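Home | Manuals | Hesix | Set-up | Recording | Downloads | Contact
Lauritsen Documentation Desk
Updated October

Hesix Two-Arm Station: Set-up Guide
Section 6. Recording bottle-handling demonstrations

This section covers recording sessions for the bottle task: picking up a bottle that is lying on its side, holding it with both hands, and laying it on the board. It assumes the arms have been homed and the cameras paired as described in Section 5. Sites running the older Skorar recorder should use the settings in Appendix B; the table work is the same.

A full set for one task is 200 accepted episodes. Plan on 70 in a working day with one pair of staff.

6.1 People

Each session needs 2 people. The operator drives the arms from the control seat. The table assistant sits at the far side of the table, lays out the bottles and clears them between episodes.

CAUTION: The assistant must keep hands and forearms out of the space between the two arms while the drive light is on. If an arm has to be freed by hand, press Hold first.

6.2 Laying out the table

1. Clear the green work surface. Wipe it with a damp cloth and let it dry.

2. Place the yellow board at the left end of the table, as seen from the robot. It may overhang the edge, but it must not rock when pressed.

3. Check that every bottle cap is tight. Replace any bottle that has leaked or lost part of its label.

4. Lay the bottles on their sides. For the mixed layout, use more than one size and place them next to each other with the necks pointing the same way.

5. Bring the open hand to the ready position just past the ends of the bottles. The fingers should be clear of the plastic. Look at the wrist view before going on.
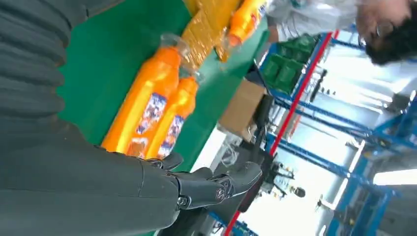 6. Turn the room lights on and leave them on for the whole session. Glossy bottles pick up highlights, and a change in lighting partway through makes the set harder to sort.

7. Enter the layout code on the recorder. Use a new code each time the order or spacing of the bottles changes.

Note: Wrapping and packaging may stay on the table if the layout sheet calls for it. Record it under "extra items." Do not add or remove any during an episode.

6.3 Recording an episode

1. The assistant sits back and says "clear."

2. The operator presses Record and waits for the tone. Do not move the arms before the tone.

3. Bring the gripper in low, toward the base of the bottle. Let one fingertip make contact before closing the rest of the hand.

4. If the bottle rolls, follow it and try again within the same episode. A recovered grasp is a useful example. Stop only if the bottle leaves the table or a finger is trapped.

Wrist cameras sit close to the work, so a bottle near the fingers can fill much of the picture and may blur when either one moves. This is normal.
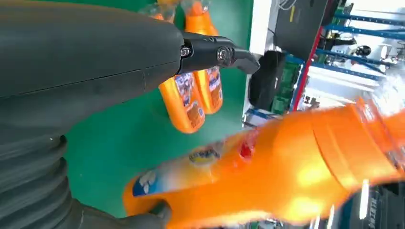 Keep the approach speed at setting 2 until the operator has passed the practice set. Faster settings are allowed after that, but all episodes under one layout code should use the same speed.

5. Lift the bottle just clear of the surface and bring in the second hand. One hand supports the neck and the other wraps around the base end. Tilt the bottle as needed to keep both grips, and pause there for one tone.

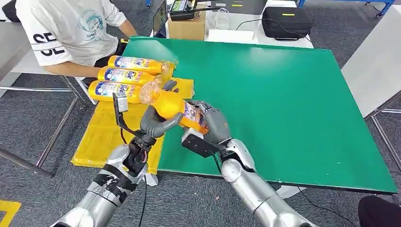
6. Turn toward the board and lower the bottle alongside any that are already there, caps facing the same way. Open the neck grip first, then the base grip.

7. Draw both arms back to the ready position and press Stop.

CAUTION: Do not squeeze harder to correct a slipping bottle. Soft plastic can split at the seam. Lower the bottle to the table and take a new grip.

6.4 Marking episodes

Mark each episode before starting the next one. The recorder will not accept a mark later in the day.

Accept: the bottle ends on the board and both hands have let go.
Accept with recovery: as above, with one or more missed or repeated grasps.
Reject: dropped bottle, assistant's hand between the arms, camera dropout, or arms moved before the tone.

Rejected episodes stay on the drive. Do not delete them. The Stududcombe office goes through rejects when a set is closed and sometimes moves an episode back to accepted.

6.5 Checks during the session

After every 6 episodes, stop and do the following:

- Play back the last episode from both wrist views and the head view. All three must start on the same tone.
- Check the wrist cables for pulling or rubbing.
- Look at the tape on the forearms and press down any loose ends.
- Wipe the fingertips with a dry cloth.

If a wrist view has shifted, tighten the camera bracket and repeat the pairing steps in 5.4. Episodes recorded since the last good check should be marked "view moved."

6.6 Closing the session

1. Park both arms and press Hold.
2. Remove the bottles from the table and the board.
3. Copy the session folder to the site drive and wait for the green check mark.
4. Write the last episode number and layout code on the station sheet.

Next: Section 7. Preparing a set for training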